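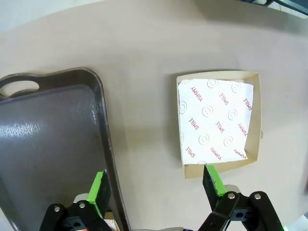
일텐(Ilten)을 소개합니다

안녕하세요, 일텐을 꾸려 가고 있는 사람입니다. 소개 글은 직원한테 맡기라는 말을 몇 번이나 들었는데, 그래도 이 페이지만큼은 제가 직접 쓰고 싶었어요. 말이 좀 길어질 텐데 (원래 말이 많습니다!) 수유하면서 한 손으로 읽으시는 분은 중간중간 쉬었다 읽으셔도 돼요.

일텐은 아기를 낳고 집에 돌아온 가족을 찾아가는 산후 방문 돌봄 회사예요. 수유 상담도 하고, 밤에 같이 아기를 보기도 하고, 엄마 아빠가 잠깐 눈 붙이는 동안 미역국을 데우기도 합니다. 출산 전 준비 교실도 열고 있는데, 시작은 어디까지나 방문이었어요.

어떻게 시작했느냐면요

제가 첫째를 낳은 건 여름이었어요. 임신 기간 내내 출산 책만 읽었거든요. 호흡법, 자세, 진통 간격 재는 법, 병원 가방 싸는 법까지 정말 달달 외웠어요. 그런데 아기를 안고 집에 들어와서 현관문이 닫히는 순간, 그다음 장이 없는 거예요. 책이 거기서 끝나 있었어요. 남편이랑 둘이 거실에 서서 "이제 어디다 눕히지?" 하고 한참을 그러고 있었던 기억이 나요.

젖은 돌처럼 뭉치고, 아기는 울고, 저도 울고. 친정은 멀고 시어머니는 일을 하시고. 사흘째 되던 밤에 아래층 아주머니가 올라오셨어요. 시끄럽다고 하시려나 보다 했는데 죽을 한 냄비 들고 오셨더라고요. 그러고는 아기를 받아 안으시면서 저더러 씻고 오라고 하셨어요. 그날 머리 감으면서 얼마나 울었는지 몰라요. 지금도 새 직원이 오면 그 얘기부터 해요. 우리가 하는 일이 결국 그거라서요.

둘째를 낳고 나서 수유 상담 공부를 시작했고, 병원 모자실에서 몇 년 일한 뒤에 동네에서 혼자 방문을 다니기 시작했어요. 가방 하나에 수유 쿠션 하나 안고 버스를 탔죠. 버스에서 제 쿠션을 보고 자기도 곧 할머니가 된다며 말을 거신 분이 계셨는데, 그분 따님이 일텐의 세 번째 손님이에요.

타리크 바즈와와 동업을 하게 된 이야기

혼자 다니던 시절에 방문했던 집 중에 타리크 바즈와 씨네가 있었어요. 쌍둥이였고, 아내분이 수술 뒤라 많이 힘들어하셨고, 타리크 씨는 한국말로 된 육아 정보를 읽느라 밤을 꼬박꼬박 새우고 있었어요. 제가 가면 질문이 공책 두 쪽씩 적혀 있었는데, 그중 절반은 "아빠는 이때 뭘 해야 하나요"였어요. 저는 그걸 그때까지 한 번도 제대로 생각해 본 적이 없었더라고요. 좀 창피했어요.

쌍둥이가 걷기 시작할 무렵 타리크 씨가 전화를 해서는 같이 해 보자고 했어요. 회사 운영은 본인이 해 봤으니 맡겨 달라고요. 저는 계산이라면 질색이라 두 번 생각도 안 했죠. 일텐이라는 이름도 타리크 씨가 지었어요. 무슨 뜻이냐고 다들 물어보시는데 본인이 말할 때마다 조금씩 달라져서 저도 포기했습니다, 하하.

지금은 방문 돌봄 선생님이 17명이에요. 간호사 출신도 있고, 조산사도 있고, 아이 셋 키우고 뒤늦게 공부를 시작하신 분도 있어요. 교육 과정은 300시간이고, 그걸 마친 뒤에도 처음 몇 집은 꼭 선배랑 둘이 들어갑니다. 너무 길다고 투덜거리시는 분도 계셔요. 저도 압니다. 그래도 줄일 생각은 없어요.

저희가 하는 일

낮 방문. 아침 아홉 시부터 저녁 여섯 시 사이에 찾아가요. 수유 자세를 봐 드리고, 아기 목욕을 같이 해 보고, 엄마가 밥을 앉아서 드실 수 있게 합니다. 앉아서요! 서서 드시는 분이 너무 많아요. 첫 방문 때는 아무것도 치우지 마세요. 설거지가 쌓여 있어도 괜찮고 잠옷 차림이면 더 좋아요.

밤 방문. 밤 열 시에 가서 아침 여섯 시에 나옵니다. 모유 수유를 하시는 집은 아기를 데려다 드리고, 다 먹으면 다시 받아서 트림시키고 재워요. 분유를 드시는 집은 아침까지 푹 주무시면 되고요. 밤 방문은 신청이 많아서 출산 예정일이 나오면 일찍 말씀해 주시는 게 좋아요.

수유 상담. 한 번에 60분이에요. 아프다, 안 문다, 양이 모자란 것 같다, 끊고 싶다, 다 괜찮습니다. 끊고 싶다는 말을 꺼내면서 미안하다고 하시는 분들이 꼭 계신데, 저희한테 미안해하실 일이 전혀 아니에요. 단유도 저희가 돕는 일 중 하나예요. 다만 열이 나거나 가슴이 빨갛게 달아오르면 상담 예약을 기다리지 마시고 병원부터 가 주세요.
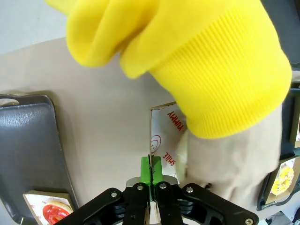

출산 전 교실. 일요일 오전에 열어요. 진통과 분만 이야기는 조금만 하고 집에 온 뒤의 첫 두 주를 주로 다룹니다. 누가 밤에 일어날지, 손님은 언제부터 받을지, 양가 어른들께는 뭐라고 말씀드릴지 같은 거요. 둘이서 미리 얘기해 본 적이 없는 부부가 정말 많아서 교실에서 처음으로 의견이 갈리기도 해요. 한번은 손님 문제로 꽤 크게 다투신 분들이 계셨는데, 다음 주에 붕어빵을 한 봉지 사 들고 오셔서 다 같이 나눠 먹었어요.

아빠 모임. 타리크 모만드 선생님이 맡고 있어요. 네, 타리크가 두 명입니다. 사무실에서 "타리크!" 하고 부르면 둘 다 고개를 들어서 결국 한 분은 바즈와 씨, 한 분은 모만드 선생님이 됐어요. 모만드 선생님은 소아과 병동에서 간호사로 일하셨고, 모임에서는 아기띠 매는 법부터 아내가 울 때 옆에 어떻게 앉아 있을지까지 온갖 이야기를 해요. 처음엔 다들 팔짱을 끼고 앉아 계신데 끝날 때쯤이면 서로 아기 사진을 보여 주느라 집에 안 가십니다.

저희가 안 하는 일도 적어 둘게요

의료 행위는 하지 않아요. 진단도 안 하고 약도 권하지 않습니다. 큰아이 학원 데려다주기나 온 집안 대청소도 어려워요. (큰아이랑 블록 쌓는 건 얼마든지 합니다.) 그리고 아기를 어떻게 키워야 한다고 가르치러 가는 게 아니에요. 따로 재우는 집도 있고 같이 자는 집도 있고, 어느 쪽이든 안전하게 하는 방법을 같이 찾아보는 거예요. 제가 첫째 때 제일 힘들었던 게 만나는 사람마다 하는 말이 다 다르다는 거였거든요. 그래서 한 집에는 되도록 같은 선생님이 끝까지 가요.

비르크와 클로스톨셀이 아니라 클롤토셀이에요, 라고 또 틀릴 뻔했네요

아휴, 이름이 어려워서요. 정확히는 클롤토셀(Cloltosel)이고, 저희가 쓰는 예약 프로그램 이름이에요. 가입하시면 안내 문자가 이 이름으로 가니까 스팸인 줄 알고 지우지 마세요. 비르크(Virk)는 유축기 대여를 맡아 주는 가게예요. 저희 손님이시면 첫 달 대여료를 20퍼센트 깎아 줍니다. 깔때기 크기는 꼭 재 보고 빌리세요. 크기가 안 맞아서 아픈 걸 참고 쓰시는 분들이 많아요.

어디까지 가나요

클라스테브스테드(Clastevstead) 시내는 전부 가고, 강 건너 동네는 낮 방문만 가능해요. 그보다 먼 곳은 화상으로 수유 상담을 해 드립니다. 화상이 무슨 소용이냐고 저도 처음엔 그랬는데, 쿠션 위치 하나 바꾸는 건 화면으로도 충분히 봐 드릴 수 있더라고요.

비용은 요금 페이지에 따로 있어요. 형편이 빠듯하신 분은 신청서 맨 아래 칸에 그냥 "의논하고 싶어요"라고만 써 주세요. 이유는 안 여쭤봐요. 4월부터는 나눠 내실 수도 있게 됩니다.

연락 주실 때

전화는 낮에 받고, 문자는 밤에도 봅니다. 새벽 세 시에 쓰신 문자라고 문법 걱정하지 마세요. "애가 안 자요" 네 글자만 보내셔도 무슨 말인지 다 알아요. 밤 담당 선생님이 먼저 보고 급한 건 바로 답을 드리고, 나머지는 아침에 제가 전화드려요. 아기가 자고 있을까 봐 벨을 딱 두 번만 울리고 끊으니까 편하실 때 다시 걸어 주세요. 그리고 혹시 임신 초기라서 아직 이르지 않나 망설이고 계시면, 안 일러요. 예정일만 알려 주시면 달력에 적어 두고 때맞춰 제가 먼저 연락드릴게요.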